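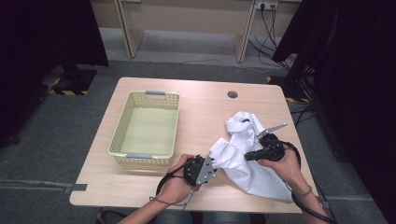
Progress report to the Ansari Fund
Project: Tredo Linen Room, fitting out and first months of folding
Prepared by Uzma Sandhu, 10th January

Where we are

We opened the linen room in September, and the pile has been winning ever since, though by less each month. To the end of December we took in 2762 pieces of donated linen and sent out 2489, washed, folded and stacked. The gap is mostly fitted sheets. I would like to report that we have a method for fitted sheets. We have a shelf for fitted sheets.

Space and furniture

The tables your grant paid for are in use. We chose light wood with rounded corners after Irfan Qureshi met the corner of the old one with his hip for the third time. Folding is done sitting down, with the basket on the left of the table and the cloth in front of you. We tried baskets on the floor for the first few weeks and everybody's back wrote in to complain.

The baskets are the open-topped plastic kind with slotted sides and a handle at each end. One yellow-green basket per table is plenty. Two per table, and one of them fills up with scarves, phones and somebody's lunch.

The carpet stays for now. It is gray, it sheds, and white cloths find every bit of it. Replacing it was never in the budget and I am only mentioning it - again.

Money

Of the grant, 1857 has been spent on tables, baskets and shelving. Zellimex delivered the shelving in two halves, nearly a month apart, and the second half came with the screws for the first. A further 300 is set aside for labels and a decent steam iron. The Nitier iron we were given works well on every setting except hot.

What is behind

Small white cloths. They come out of the dryer in a ball and go into the basket the same way unless somebody sits down and flattens each one. Irfan has written a one-page folding guide, now in its fourth version, and the napkins are getting squarer.

Next quarter

Clear the fitted sheets, buy the iron, and start deliveries to the second shelter. Receipts are attached, including the one that went through the wash.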